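Bench notes, February, 4:15 pm

Play food set for the Lorente waiting room, second round. So much nicer than the first lot! Nerea brought in the green checked tablecloth and I'm a convert. The old gray mat made everything look like leftovers, and on this one the fruit colors really sing. It wants ironing, but Karthik says leave it, kids will have it off the table in a minute anyway.

Spent most of the afternoon on the pear. Orange base coat first, then the red blush dabbed on with a bit of sponge while the orange was still tacky. My first three went muddy. Rocío showed me how to load the sponge and then wipe nearly all of it off on a rag, and the next one came out beautifully — warm and a bit lopsided, like something off a real tree. Keep the stem short. Long ones snap.

Melon ball: the squiggly black stripes have to start from one point on top or it reads as a beach ball. Amirul did his freehand with the 6 mm brush and I'm jealous of his wrist.

Foam cubes are staying in. I was against them (what food is a cube?) but Crescencio's niece called the orange one cheese and the green one jello, and that settled it for me. 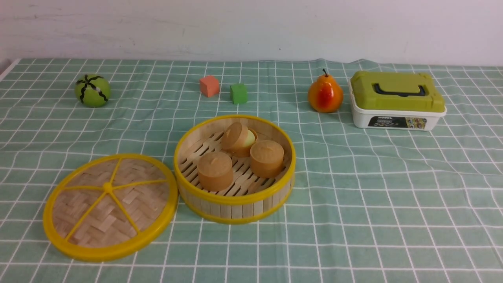

I'd still like a yellow cube, maybe a lemon too, if there's foam left from the Drostier order. Also want to try the pear in a greener version with the same blush, because that sponge trick is too good to use only once.

To do: second coat of varnish on the spare pears, ask Rocío which red she mixed, iron the cloth (sorry Karthik).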